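Moving the sewing stuff, week whatever

Quick one tonight, it's almost 11 and I still have to move the car.

So the fabric. I finally started going through it. For anyone new, I inherited my aunt's entire stash in August and it has been living in every corner of the apartment ever since. Bins, bags, two suitcases, a drawer that was supposed to be for forks. I kept saying I'd sort it when things calmed down. Things did not calm down.

What got me moving was Farzana Siriwardena, who runs the quilt swap over at Whitelaw. She emailed to say they're taking donations again and the drop off is at 16 Tollov Street now, the old bakery building with 1814 over the door. Not the church hall. I drove to the church hall. Obviously.

How I'm sorting

First try was by color. Looked great for an hour, completely useless. I don't think "I want something green," I think "I need two yards of something that won't stretch." So now it's by what it's for. Clothes, quilts, linings, mystery.

Mystery is the biggest pile by a mile. My aunt never labeled anything. There's a shiny brown one I thought was silk, did the burn test over the sink, smelled like a melted shower curtain. So, polyester. Window open the rest of the evening.

Things I'm keeping

The wool. All of it, no discussion. There's a charcoal piece big enough for a coat and I've wanted to make a coat since forever. Pattern is the Astari one with the deep collar, which I bought two years ago and have not even cut out. It says intermediate. We'll see about that.

Also the linen with the moth holes. I know. But you can cut around holes, I'm pretty sure I can get a kids shirt out of it and maybe a couple of napkins.

Thread: kept the cotton, tossed anything that snapped when I pulled on it. That was a lot of thread. Some of those spools were older than me and I felt bad for a second, then one snapped and hit me in the eye.

Things that are going

Anything scratchy. Curtain lining. The zippers, which my aunt must have bought by weight, there were 120 of them and I counted becuase the swap form asks you to. Mostly seven inch, mostly orange. Who was she making things for?? The form also wants weight in grams if you have odds and ends, so that's one bag of scraps at 800. Farzana says scraps go fast, people use them for stuffing.

Florals I went back and forth on. I don't wear them, but the white cotton kind makes really nice pillowcases and they wash well. Decision pending. 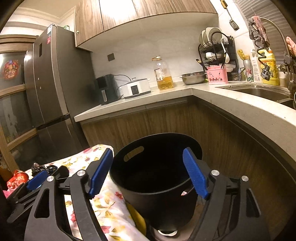

What's next

Suitcases. Haven't opened the second one, the latch is stuck and it's heavy. Then the machine needs a service, the tension's been off since spring and the Filtuvico guy wants it for two weeks, so probably I do that while I'm still sorting and can't sew anyway.

If anyone local wants orange zippers say so before I drop them off. Really. Take them.

Ok car. Back later this week with the coat pattern, or at least a picture of me being scared of it.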